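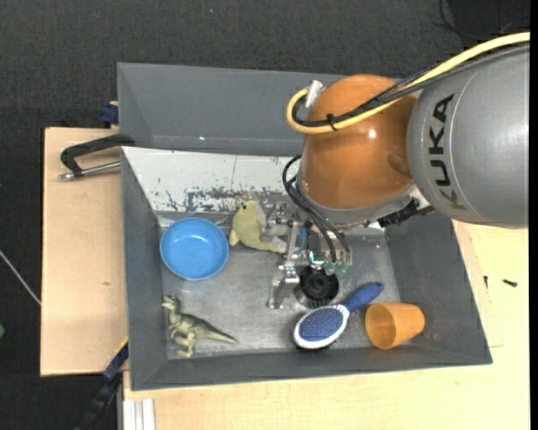 Our visit to the Arnoson open day in Cullomlow, in January, started at the side entrance at 5, after the day shift had gone home. The company takes in mixed household goods and toys from shops and estate clearances, sorts them, and sends the usable part on to secondhand stores. Severyn Shevchuk, the shift lead, took our group of 20 through the building.

The first stop was the receiving bay. Deliveries are weighed here and given a lot number. The lot being worked on that evening was 426, from a house clearance in Lurkia. The paperwork runs to one page and goes with the goods until they leave.

Next came the sorting hall, which is warmer than the bay and louder than I expected. Toys and household items go through together at this stage – they are only split up later. A gray bin with sloping sides holds the pieces while they are being sorted. Its metal floor is scuffed and dull from use.

Anything that needs washing goes to the room behind. Yurii Zakharchenko runs that part and showed us the drying racks and the shelves for incomplete sets. Games with missing parts are kept for six weeks in case the rest turns up in another delivery.

The tour ended in the storeroom, where 3,482 items were listed as ready to ship. Most were going to the Nechyporuk shops. There was coffee afterward, and a small sales table by the door – cash only. Parking is on the north side of the building.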